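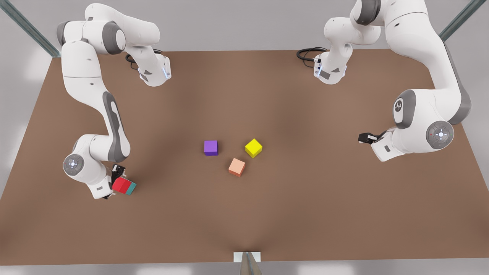 p. 40

November, student project, cube sorting in simulation. Notes by Kálmán Bakos, two-arm bench.

Task for this block: pick cubes off the brown table one at a time with the right arm and pass the far ones to the left. Scene file is Drevness, controller is Sitar with the default gains. Purple, yellow and orange go down as a cluster; the red one is the first pick. Left arm waits with its gripper open until the right is clear of the middle.

Physics step count per episode capped at 3,000. Last full episode ended at step 1,839. Kalevi Ruotsalainen wants the cap left alone until the grasp check is rewritten, agreed.

Grasp check at present looks only at finger gap. A cube held by one corner gives nearly the same gap as a cube held square, so the log can't separate them.
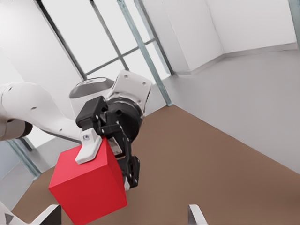 Adding a second condition, angle between pad normal and cube face, threshold to be set from the wrist views. Huttunen's script already exports the pad pose, so only the cube pose is missing.

Friction on the pads: unchanged, see p. 2.

To do: export cube pose, rerun with the same seed, send both logs to Ketov for the class folder.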